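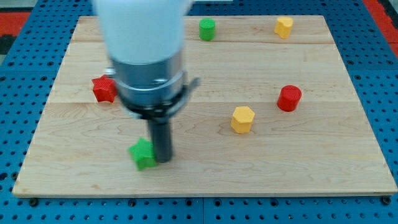 Tip 4: Push first, tidy later

I've been training our Dusemholm arm to shove blocks with one plain rod, no grasping at all. We log every push, good or bad, and the model learns from the lot. After 404 pushes it was steering the stars nicely — the cylinders took me until Saturday!

My workshop tips: use a pale board so the colours stand out, mix your shapes (stars are fiddly, so keep them in), and shuffle everything after 30 pushes. I tried 24 and saw no favourable difference.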